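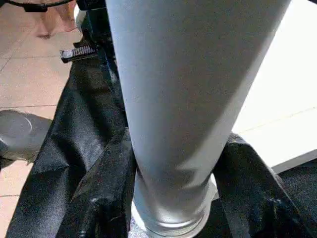
Every maker of home robots now prints a page of safety rules at the back of the manual, and most of those pages were written to keep the maker out of court. The sheet that came with our Minevach arms has 40 rules on it. Number 18 tells you to "ensure a suitable environment." I have read it many times and still couldn't tell you what to move.

So these are the house rules I'd keep, with my doubts attached.

Clear the floor first, and put shoes on. The Saarela guide says "appropriate footwear," then shows a cartoon family in socks. Closed shoes, hard toes if you have them. A dropped pole or a heavy base hurts the same whether a person or a machine let go of it.

Straps and loose fabric are worse than hard objects. Bags, drawstrings, apron ties, anything with a buckle on it. A gripper can close on a strap while it's after something else, and then the whole bag comes along. Tuck straps under or tape them down before you start. Zostus claims its software "understands soft goods." Fine, tuck them in anyway.

Go easy on plastic sheeting. It keeps dust and scratches off the tile, and I use it, but it slides and it bunches up under wheels. Pull it flat and tape the edges. If it wrinkles again halfway through the job, stop and flatten it again.

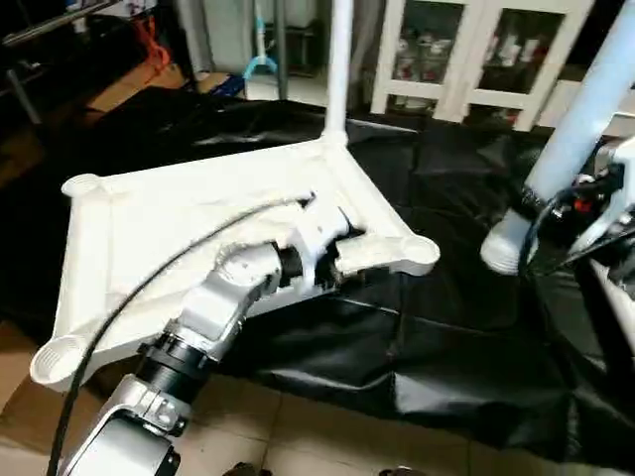

Anything with a tall pole and a base needs more thought than the manuals give it. The arm may have a good hold down low while the top is free to swing into a shelf or a glass door. Work out where the far end can travel, then keep yourself and the breakables outside of that. For assembly jobs I want one person standing by with a hand near the stop button and no phone in the other.

Keep fingers out of slots and sockets while a gripper is in them. Birsen Soylu, who taught me most of what I know about shop tools, put it this way: if you wouldn't reach in with the drill running, don't reach in now. I trust that more than I trust the Sotwood "Certified Home Ready" sticker. I wrote to Sotwood in February asking what test the sticker stands for. They sent me a brochure.

Watch the cables too. Leave enough slack for the full reach of the arm, with no loop low enough to catch a foot.

Last one: write down what went wrong, with the time and what the arm was holding. A line in a notebook will do. Mine hangs on a nail next to the breaker box.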